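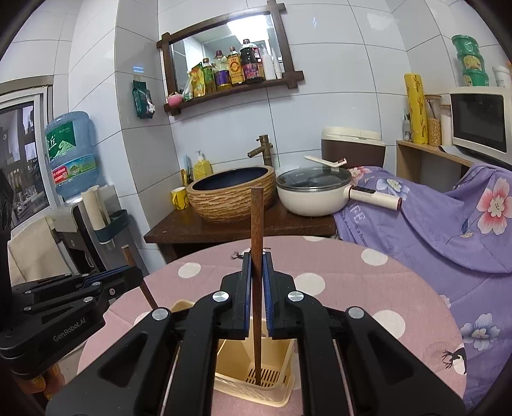 Home Issues Sections For authors Contact

Filed under: Operations management / Product data / Working papers

4. Engineering change and supplier readiness

4.1 Setting

The preceding section dealt with the formal design of change procedures at the two participating manufacturers. The present section considers how those procedures performed when a change crossed the boundary between the manufacturer and its suppliers. The material is drawn from the change registers of Grinby, a maker of moulded household goods, and Multonetti, which assembles small kitchen appliances and buys most of its plastic components from outside firms. Both organisations had moved their product records to a common platform, Homo, before the observation period began in September, and both had retired the spreadsheets in which part revisions had previously been kept.

The two firms differ in the complexity of what they sell. Grinby's catalogue consists mainly of items with one to three components, among them trays, cutlery drawers and utensil holders. Multonetti's appliances carry deeper bills of materials, with electrical subassemblies that are subject to separate approval. It was expected at the outset that the deeper structures would produce the longer delays. The registers do not bear this out.

4.2 Composition of the sample

A total of 645 change orders were extracted from the two registers. Orders that had been raised and withdrawn on the same day were removed before extraction, as were orders that altered a description field without altering the revision of the part. The orders refer to 2,000 distinct part numbers. Where one order covered a family of parts in several colours, each colour was counted as a separate part number, in keeping with the practice of both firms.

Each order was coded by the stage at which it first came to the attention of the supplier. Three stages were recognised: the draft stage, at which the order had been raised but not assessed; the assessment stage, at which cost and tooling consequences were being established; and the release stage, at which the revised drawing had been approved internally. A supplier was treated as informed when a notice addressed to it had been lodged in Homo. Telephone calls and site visits were not recorded consistently by either firm and were left out of the coding, although interview material suggests that they were frequent. The effect of this decision is discussed in 4.5.

4.3 Timing of supplier notice

In both firms the written procedure called for suppliers to be informed during assessment. Practice departed from the procedure more often than managers had supposed. At Grinby, purchasing staff preferred to hold the notice until release, on the grounds that early notices led suppliers to suspend production of the current revision. At Multonetti the pattern varied between product groups, and the variation followed the habits of the group's purchasing lead more closely than any feature of the parts concerned.

Late notice was associated with a longer interval between internal release and the first conforming delivery. The association held for single-part mouldings as well as for components of larger assemblies. A revised rib or wall thickness on a simple moulding may require the same tool modification as a revised housing, and the toolmaker's queue does not distinguish between them. Several respondents at Grinby described simple products as “low risk” in change terms, and the classification was built into the firm's approval thresholds. On the evidence of the register, the threshold measured the effort of approving a change and took little account of the effort of carrying it out.

Early notice had costs of its own. Suppliers informed at the draft stage received a proportion of notices that were later amended, and a smaller proportion that lapsed. One toolmaking firm serving both manufacturers had begun to disregard draft notices altogether, treating them as enquiries. Its manager reported that the firm would act on a draft only after a call from the buyer — an arrangement that returned the exchange to the informal channel the platform had been bought to replace.

4.4 The Mendoza supplier group

A subset of the sample permits closer examination. Seven suppliers clustered at Mendoza provided moulded parts to both manufacturers and were given direct access to Homo partway through the observation period. Before access was granted, notices reached them as attachments to email, with the revised drawing in a fixed format. Afterwards they could view the order itself, including the assessment comments and the proposed effectivity date.

The group accounted for 700 part numbers in the sample. Comparison of the periods before and after access shows a reduction in queries concerning which revision was current. Queries concerning effectivity increased. Suppliers who could see a proposed date began to contest it, and in a number of instances they did so before the manufacturer's own production planners had commented. Both manufacturers initially regarded the increase as a nuisance. By the end of the period Multonetti had altered its procedure so that the supplier's response on effectivity was requested formally and recorded against the order. Grinby had not made a corresponding change and continued to handle such responses by correspondence.

It would be unwise to attribute the whole of the difference to access. The Mendoza suppliers had been chosen for the first stage because their relationships with the manufacturers were long-standing, and their staff had attended joint training. Firms without that background might use the same access differently, or not at all. Two of the seven logged in only to retrieve drawings, and their delivery intervals did not change in any direction that could be separated from ordinary seasonal movement.

Figure 2. A wooden chopstick held upright between the jaws of a hand-held gripper, its lower end in a pale yellow plastic utensil holder.

4.5 Limitations

Several limits on the foregoing should be noted. The registers record when a notice was lodged and not when it was read. An organisation with a diligent informal network would appear in the data as a late notifier even if its suppliers were well prepared, and this is a plausible description of at least one product group at Multonetti. The coding also treats all suppliers as equal in size, although the smallest employed a single person in its order office and the largest maintained a dedicated change function.

The colour-variant rule described in 4.2 inflates the count of part numbers at Grinby, where ranges are commonly offered in several shades from one tool. An alternative count by tool was attempted and abandoned, as tool identifiers had been carried across from the older records incompletely. The authors do not consider that the direction of the findings would be altered, but the relative weight of the two firms within the sample probably would be.

Finally, neither manufacturer was facing an unusual disruption during the period. Freight and resin costs moved within the range that planners had allowed for, and no regulatory amendment took effect that required a general revision of product files. Behaviour under stronger pressure may differ. Interviewees at both firms recalled earlier episodes in which the written procedure had been set aside entirely and then reinstated without review.

4.6 Implications for procedure design

The findings support a modest set of adjustments. Approval thresholds should refer to the expected burden on tooling and supply as well as to the number of components affected. Notices at the draft stage should be distinguishable from notices on which action is expected, and the distinction should be agreed with suppliers in advance, since a label understood only by the sender has little value. Where suppliers are given sight of a proposed effectivity date, the procedure should state who receives their objections and by when a reply is owed.

Responsibility for these matters was divided at both firms between engineering and purchasing, with neither function holding authority over the whole interval from draft to first conforming delivery. Section 5 takes up the question of ownership and compares three models of assigning it.

Related papers

Revision control in small component suppliers
Effectivity dates and the planning calendar
Who owns the bill of materials? A review of practice
Migrating part records: notes on incomplete identifiers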